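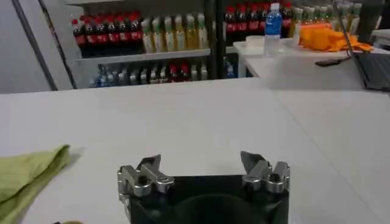
Does the dried weld hold its color as well as the fresh stuff?
On wool it's close enough that I can't pick the skeins apart by daylight, but on linen the dried batch comes out flatter and a bit greenish, so I'm keeping fresh for the linen.

Dye notebook, May, started writing at 4:30 with yellow thumbs

OK, so that's the question everybody in the shop has been asking me since we put in the Ocampo order, and I finally sat down with both batches to sort it out. Same mordant for all of it (alum, plus the cream of tartar I keep forgetting to reorder), same pot, same well water. I used the Tralden wool because we have piles of it, and the Lunora linen because that's what the table runners are going to be woven from.

Total fiber scoured and mordanted: 3836 grams. Of that, 2584 was wool and the rest linen. My arms know every gram of it. I should have split the scouring over two mornings, but I was impatient and wanted to see color!

Fresh weld first. Chopped it stalks and all, simmered it low for an hour, added a pinch of chalk and watched the whole bath go from weak tea to that ridiculous lemon yellow. I love that bit. Wool went in damp, linen went in damp, and I kept the heat under a simmer the whole time, having cooked the life out of a batch last spring and ended up with mustardy brown socks.

The dried weld needed an overnight soak before it gave up much of anything. I used 1150 grams of it, which is more than the recipe card says. The card was written for the Ullau crop and that was stronger stuff, all leaf and flower. This lot is stemmy. If you're reading this and planning to use the card, cross out the old amount and go by the color of the soak water. It should look like apple juice. If it looks like dishwater, add more.

Wool results: lovely both ways. The dried one might be a hair warmer. I held them up at the back door and kept mixing up which was which until I tied a knot in one.

Linen results: the fresh is clear and bright, the dried is sort of pea soup. Not awful! I'd happily use it under an indigo dip, where you'd want green anyway. But the runners are meant to be yellow and I don't want to argue with a customer over what counts as yellow.

Things I want to try before the next order:
Second mordant bath for the linen, with tannin first. I skipped the tannin this time and I suspect it cost me.
Chalk added in two goes, half at the start and half near the end.
Using the dried bath a second time for pale wool. There was plenty of color left and I hated pouring any of it out, so I saved 8 jars in the cold cupboard. Please don't drink them.

Window test strips are up, half of each covered with card. Leave them alone until I've written down what they did. The iron pot still needs its own spoon, too, the gray streak on the last skein came from somewhere.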